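Getting the school uniform ready for September

Parents with children starting at Sekville Primary have the uniform list already, so the sewing and labelling can be done before the holidays run out. Wash everything once before taking up a hem, as cotton trousers can shrink.

Name tapes should be sewn on all four sides. Iron-on ones tend to lift at the corners after a term. In jumpers, put the tape in the side seam, where it won't scratch the neck. 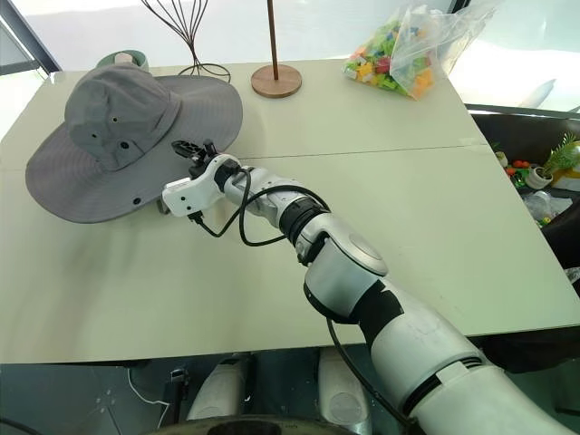
By Antonina Levchenko
2020-07-31

Hats need a name too. Write it inside on the sweatband in laundry pen and leave it overnight before washing.

Leave a hem of 5 cm on skirts and trousers so they can be let down at Easter. To get rid of the old crease, dab it with white vinegar and water, half and half, and press under a cloth. Try a hidden spot first.

Lunch bags that smell can be left open overnight with 2 spoonfuls of bicarbonate of soda inside. Shake out and wipe with a damp cloth.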